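Plongate pool to shut for repairs, lessons moved

Fri 31 July
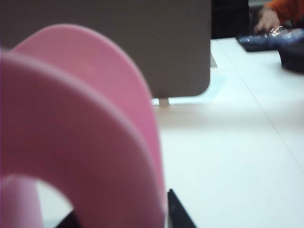 Plongate's indoor pool will close on Monday for five weeks while the roof over the shallow end gets fixed, and swimming lessons are being shifted across to Plamach until it reopens.

The council put the notice up on the front doors yesterday arvo. A few parents only found out when they turned up for the 4 o'clock class.

Leak's been there since December. Buckets on the deck, one lane roped off most mornings. An inspection earlier this month found rust in two of the roof brackets and the builder, Plirell, said it couldn't be patched with people swimming underneath.

Pool manager Biljana Angelovski said she'd pushed to have the work done over the summer break but the steel wasn't going to be ready in time.

"Winter's quieter for casual swimmers but it's flat out for lessons, so there's no good time really," she said. "We've got 140 kids in learn to swim and every one of them has a spot at Plamach. It might not be the same day. Check your email."

Lessons at Plamach start on Tuesday. Most classes keep the same teacher – the babies group and the Saturday squad are the exceptions. Parents who can't make the new time can ask for a credit, no fee, as long as they do it before the end of next week.

Aqua aerobics is off altogether. Plamach's warm pool is booked solid in the mornings and the main pool is too cold for the older crowd. There'll be a gentle exercise class in the Plongate hall instead, gold coin, bring your own mat if you have one.

Lap swimmers can use their Plongate pass at Plamach at no extra cost but only before 7am or after 6.30pm. Memberships can also be frozen, forms at the desk or online.

The gym and creche stay open. Entry is through the side door on Papadopoulos Street while the scaffolding is up, and the front car park loses its first two rows. Parking on the street is two hours, and yes it does get checked.

The swim club has had to move its winter carnival as well. It was down for the middle of August with 200 entries already in. New date to be confirmed, entries carry over, and families who cant make it will get there money back.

Angelovski said the showers and the family change room would be repainted while the building is empty. New blinds on the western side too, if the budget stretches.

Lost property has to be picked up by Sunday, 5pm. Anything left goes to the op shop.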